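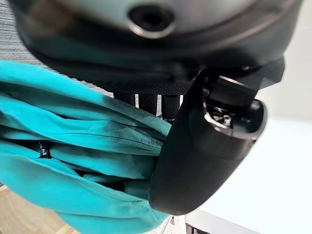 Peltstead Papers in Household Studies, Vol. 3, p. 648

3.2 How people talk about mending

We had expected, when we first sat down with the diaries from Distitz, that most of the writing would be about money. Money does come up, of course (a new winter coat is no small thing for a family there), but what fills page after page is time: the evening set aside for socks, the long Sunday afternoon with a zipper that would not lie flat, the pleasure of finding a button that very nearly matched. We coded 2487 entries in all, and we will admit to having grown fond of a good many of them along the way.

Woven and knitted goods were treated quite differently by the people who wrote to us. A torn shirt was usually patched within the week, while a sweater might wait in a drawer until the following February. Mesh and other open fabrics, such as the black strip in Figure 4, hardly appear in the diaries at all, and we return to them in Section 5.

Figure 4. Black mesh fabric beneath a gray-and-black housing.

The Jisosow diaries, which are shorter and often written by two hands in turn, lean more on the sewing machine. Several writers there describe it warmly, almost as a member of the family, and grumble about it in the same breath. Following Aliyu, we kept such passages whole when coding them, even where they wandered off toward the weather or the price of thread.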